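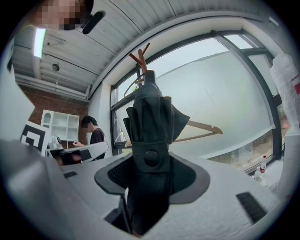 Okent Hand-Held Gripper, Two-Jaw, for Demonstration and Sorting Cell Programming

The Okent is a two-jaw gripper carried in the hand. An operator picks up, turns and sets down ordinary goods with it, and the recorded motion is used to program a fixed arm fitted with the same jaws. It is supplied on its own or as part of the Brinden sorting cell, where the arm does the repeat handling and staff keep the inspection, the exceptions and the final say on where an item goes.

Intended use

The Okent is meant for workplaces that handle mixed soft and semi-rigid goods in small runs: lost property stores, hire counters, returns rooms, repair benches. Typical items are folded umbrellas, caps, drink bottles, shoes, rolled clothing and boxed accessories. It is not suitable for glassware without a sleeve, for anything above the rated load, or for items that leak.

Jaws and pads

The jaws close in parallel and stay parallel over the full stroke. Each carries a replaceable pad with a textured face. The pad compresses around the item, so a tapered or pleated object can be held at its narrow end without a high closing force. Pads wear first at the inner rim. Inspect them at the start of each shift and replace them as a pair when the rim has flattened or the face has gone shiny.

Closing force is set by the trigger and limited by an internal clutch. The clutch setting on the hand tool must match the setting on the arm. If the two differ, demonstrations recorded on one will not transfer properly to the other, and thin-walled bottles are usually where the difference shows up.

Specifications

Rated load: 1,400 g
Jaw pads: replaceable, sold in pairs
Pad service interval: up to 3,000 grips, depending on the goods handled
Recording: starts on trigger, stops on a double squeeze
Position reference: printed square marker, black on white
Compatible arm: Nartey bench arm with matching jaw set
Cleaning: damp cloth and mild detergent, no solvent on the pads

Recording a task

A task is one item type going from one place to another, for instance an umbrella from the intake table to an upright bin. Record at least 28 demonstrations for each task before the arm is allowed to try it. Vary the starting position and the angle of approach. Demonstrations that are all done the same way produce an arm that can do it only that way, and the cell will then stop for a person more often than it should.

Keep the printed marker clean, flat and unobstructed. A marker that has been scratched or covered by a sleeve will break the recording, and the tool gives a short buzz when this happens. Dropped items should be left in the recording and flagged, as the software uses them to set the minimum grip.

Work at a natural pace. Operators new to the tool tend to slow down and exaggerate each movement, and the arm reproduces the pauses. An hour is a reasonable limit for one person before a break. The tool is heavier at the front than it looks, and the wrist tires before the arm does.

What changes on the floor

Gulingate runs a lost property and equipment hire service for a group of transit stations and has used the Brinden cell since May. Intake used to be done entirely by hand, with each item tagged, described, walked to a shelf and logged. Tagging and description are still done by staff. The arm takes tagged items off the table and puts them in the correct tote, and a person moves full totes to the shelves.

Augustina Fiadzo supervises the intake room. The first month was slower than working by hand, she reports, mainly because the table had been laid out for people standing on both sides and the arm needs one side clear. The table was moved, the tote rack was lowered and the evening tagging shift was brought forward to 4:30 p.m. so that the arm has a full table to work through after the counter closes.

No positions were cut when the cell was installed. The job descriptions did change. Intake clerks now spend part of the week recording demonstrations, and that work was written into their classification with a pay step attached. Gulingate asked for this before signing the order, and we recommend that other sites settle the same question early. Demonstration work done as a favour between other duties is done unevenly, and it shows in the results.

There are losses as well. Jaruwan Kaewsai, an intake clerk, used to match incoming items against phone enquiries from memory while she was shelving them. She handles fewer items now and makes fewer of those matches. The site has since added a printed list of open enquiries at the tagging station, which recovers part of this. Sites with long-serving staff should expect something similar and plan for it.

Sunday intake at Gulingate remains fully manual. Volumes are low and there is no trained second person on site to clear a stoppage.

Staffing and safety

The cell requires one trained operator within reach of the stop button whenever the arm is powered. The hand tool has no powered travel and can be used in an open room among other people, with normal care around fingers. Long hair and lanyards should be kept clear of the jaws.

Recordings include whatever is in view while the tool is in use, including co-workers. Staff must be told before recording begins. Faces are blurred when files are imported, and original files are deleted on the schedule the site sets. Put the notice where people enter the room. A notice on the tool itself will not be read.

Training takes two half days. The first covers the hand tool, pad changes and clutch setting. The second covers the cell, stoppages and how to retire a task that is no longer reliable.

Supply and service

The Okent ships with one fitted pair of pads, one spare pair, a sheet of markers, a charging cradle and a hard case. The Nartey arm, table and tote rack are ordered separately or together as the Brinden cell. Lead time for the complete cell is 42 days from approval of the room drawing. Pads and markers are normally in stock.

Return a tool for service if the jaws no longer meet evenly, if the clutch slips below the rated load, or if the housing is cracked near a slot. Do not tape a cracked housing. Remove the pads before shipping.

Related items

Okent replacement pads, pair
Okent marker sheet, adhesive
Nartey bench arm, matching jaw set
Brinden tote rack, low
Brinden cell room planning guide
Charging cradle, wall mount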